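Equipment Review: Cerkik Two-Hand Workstation
Prepared for the Molville Shared Services purchasing guide

The Cerkik workstation is sold to staff canteens, training kitchens and small hotels that want drinks prepared with existing countertop appliances. It consists of two arms with five-fingered hands, a floor stand and a control cabinet. Molville leased one unit for a trial that closed in April. The review covers cost, upkeep and suitability for sites planning next year's equipment budget.

The supplier offers purchase or lease. Our site chose the lease, at $1,274 per month with a minimum term of 6 months. Delivery and installation were billed separately at $2,015. Both figures matched the written quotation, and the invoice was clear. Sites should note that the coffee machine, grinder and cups are excluded and must be budgeted under kitchen equipment.

Gloves are the main consumable. The hands are intended to be used with fabric gloves around food and drink, and the supplier's standard pack cost us $956. We had not planned for this expense, and the sales brochure mentions it only in a footnote. Puter, a second supplier, quoted a lower price for a similar glove, but the fit was poor at the thumb and we did not proceed.
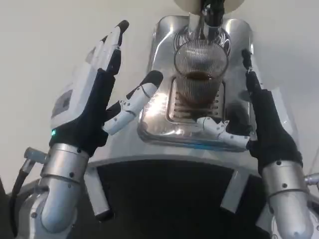 Service is provided under contract by Younis. Response was satisfactory on weekdays until Friday afternoon, after which calls were held until the following week. Sites that open on weekends should ask for extended cover before signing and obtain the price in writing. Replacement fingertips are included in the contract. Replacement cables are not.

Setup requires patience. Every appliance must be taught individually, and moving a machine along the counter means repeating part of the work. Staff with no technical background were able to follow the manual, although the chapter on cup sizes is badly organized. We recommend settling the counter layout before the installation visit is booked.

Floor space should also be checked early. The stand is wider than the figure given in the catalog once the cabinet door is open, and our site had to relocate a refrigerator.

Rating: recommended with conditions. The lease is suitable for sites with one fixed drinks counter and a named equipment budget holder. Sites that rearrange their kitchens often, or that cannot fund gloves as a recurring cost, should defer the purchase until the supplier revises its pricing.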